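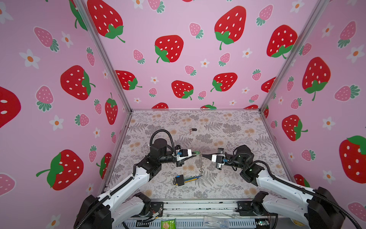

4.3 Setting the scene mask and wall filter

The perception node in Clorent looks for objects on the mat only. Walls with a printed pattern can produce false detections, so set the mask before you run the planner for the first time, and again each time the wall covering or the mat is changed.

Before you start: both arms must be homed (section 4.1) and the fixed camera calibrated (section 4.2).

1. Open Clorent and choose Workspace > Mask.

2. Click the four corners of the mat in order, starting at the back left. The corner posts are a good guide for the two back corners.

3. Click Close Shape. The area outside the line turns gray and is ignored.

4. Clear the mat and click Learn Background. The node records 500 images. Keep hands out of the enclosure until the counter stops.

5. Put your test objects on the mat. Use a mix of shapes, such as a key, a clip and a few pencils.

6. Click Detect. Each object should get one outline. If printed flowers or leaves on the mat are outlined too, raise Pattern Reject by 2 and repeat this step.

7. Click Save Mask and enter a name.

Note: Thin items such as chains may be split into several outlines. Turn on Join Thin Parts and set Gap to 11.

Note: An object held between the two grippers is tracked by the handover module and does not show up in the Detect list. See section 6.

CAUTION: The mask does not limit arm motion. Walls, posts and rails must be entered separately as collision shapes under Planner > Obstacles. Allow for the cable loop above the left wrist, which the default arm model leaves out.

CAUTION: Do not change the mask while a plan is running. The planner stops with error 167 and both arms hold position until you click Reset.

Section revised Tuesday, March 3, 2026, by Drita Ionescu.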